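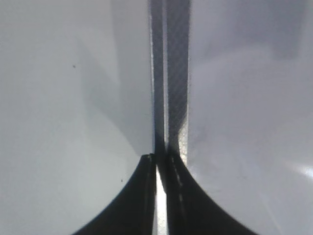 *Pale grey, two slightly different shades*

## Nesberg wall paint, Soft Grey

I've put this colour in 2 rentals and my own hallway, so yes, I'm a fan! It's a low-sheen acrylic that goes on with a roller and touches up nicely - no shiny patches where the kids' bikes have been. One tin did almost 72 square metres for me, one coat.

- 10 L tin: $189
- Tinted to order, ready by Sunday if you ring early
- Pick up from our Wetach shop

Not sure on the colour? Ask Gwawr Penry for a sample pot.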